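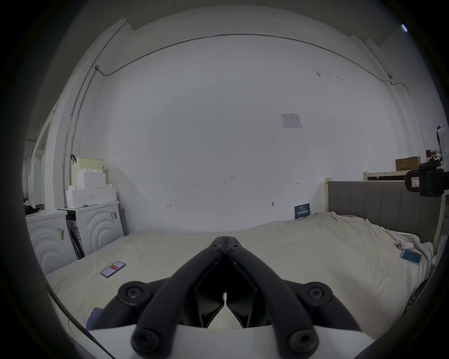 Are the curved jaws worth keeping over the flat ones for the second half of the grant? For bedding, clothes and small stuff lying on fabric, they are, and I'd like to order more of them.

Search this site Enter keywords Go

Hi Rochelle, this is the Ukum update, and it's a happier one than December's! We've now logged 685 picks with the curved jaws and 235 with the old flat pair, so yes, the split is lopsided (the flat ones were away at Brarkbridge for new pads, and we kept going without them). We're aiming for 1000 on the curved set before we write anything up.

What I like most is the narrow point when they close. You can slide it under the edge of a phone without dragging half the sheet along, and Habibur, who was firmly on team flat, has more or less come over. Where they lose is on boxes. Anything square and smooth wants to twist, and the flat pair still holds it better.

The Skosomico camera is okay, a bit slow to settle when you swing from a dark corner toward a bright light. Lakmal has a setting he wants to try. The Ranasinghe controller gave us a bad week of dropped readings, then a new cable fixed it, and I'm annoyed at how long that took me.

Money: we're inside the budget. I'd like to move what's left of the travel line into parts, enough for 8 more curved jaws plus spare screws (we go through them!). Could you let me know if that needs a form? Jahangir Wanigasekara has the quote and can send it over.

Jahangir Amarasinghe
February 26, 2022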